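The quiet war over beige

My neighbour Siiri Sepp has repainted her hallway four times since November. It has been Oat, then Bone, then something called Tostero, and is now Oat again. Each tin cost more than my shoes. Visitors are asked which they preferred, and the wise ones admire the skirting boards.

Paint makers are partly to blame. Haque, a small firm that mixes its colours behind a bus depot, sells 200 shades, and its founder, Pranab Dissanayake, concedes that most of them are white. "People come in wanting yellow," he told me. "They leave with Plododia." Plododia is a white.

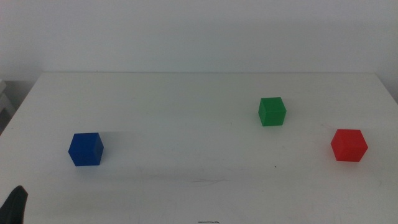
The case for one loud thing

My own flat was magnolia when I moved in and remained so through cowardice. I did once get as far as buying a sample pot of green, which I used on the inside of a cupboard and have shown to two people.
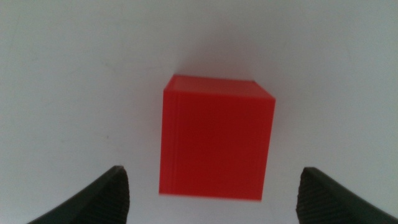
Dissanayake's advice to the timid is to leave the walls alone and spend the courage elsewhere: a chair, a lamp, the front door. It needn't be one flat shade either. A red cube on a white surface does the job nicely, paler on top and deeper towards crimson on its front, and you can put it in a drawer when your mother visits. You can't do that with a chimney breast.

Siiri has listened to all this politely. She has ordered a sample of Tillska, which the chart describes as "a braver oat".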